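4.2 The final press

Most of the folding literature stops when the last fold is made. Participants do not. Having brought a cloth down to its finished size, nearly all of them then did something to it that changed its shape very little and took up a good deal of their time: they put both hands on it and pushed. We call this the final press, having failed to think of anything grander.

Each participant received a stack of 32 small cloths and a white table, and was asked to fold until the stack was gone. No size or method was given. Greer Matheson, who wrote the instructions, had wanted to specify thirds. She was outvoted, and the variety of bundles that resulted cost us most of September to sort into types. For the record, she has mentioned this.

Presses fell into two families. In the first, one hand swept across the top of the bundle while the other was already reaching for the next cloth. In the second, both hands came down flat and stayed there, fingers spread, as if the cloth might have other plans (Figure 4). The two-handed press was slower in every session. It was also the one participants defended most warmly in the interviews, often with reference to a parent.

The obvious explanation is that pressing makes a flatter bundle. We tested this by measuring height at the fold edge after the cloth had been left alone for a minute, using the Traltach gauge described in Section 3. Two-handed bundles were lower at first and then crept back up, until the difference was too small to be worth a table of its own. One participant, told of this, said that the gauge was wrong.

A better account may be that the press marks an ending. Pacheco's pilot study of towel folding found that people seldom went back to a bundle once it had been pressed, even when a corner was plainly sticking out. Our own coding agrees. Of the roughly 800 bundles in the full set, only 11 were reopened after a two-handed press, and most of those belonged to a single participant, a retired tailor whose standards exceeded ours.

Placement followed the same logic. Finished bundles were set down beside the working area, usually on the side of the preferred hand, in rows that began straight and loosened as the session went on. Neatness varied within a row as well as between people. The Gesto coding scheme has no category for a bundle that is slightly worse than its neighbor, and we did not feel equal to inventing one. We return to row drift in Section 5, where it causes further trouble.

Figure 4. Two-handed final press on a folded dark blue cloth, palms and fingers flat. Further folded cloths lie in a loose row to the right; the farthest is a little less tidy than the middle one.
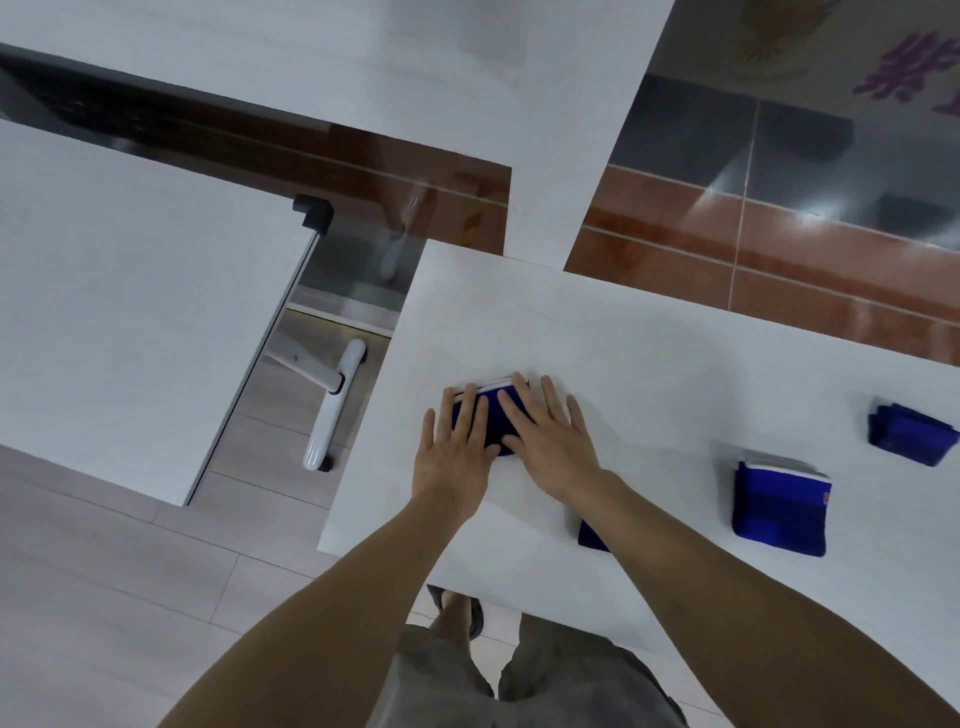 Page last changed: August 23, 2019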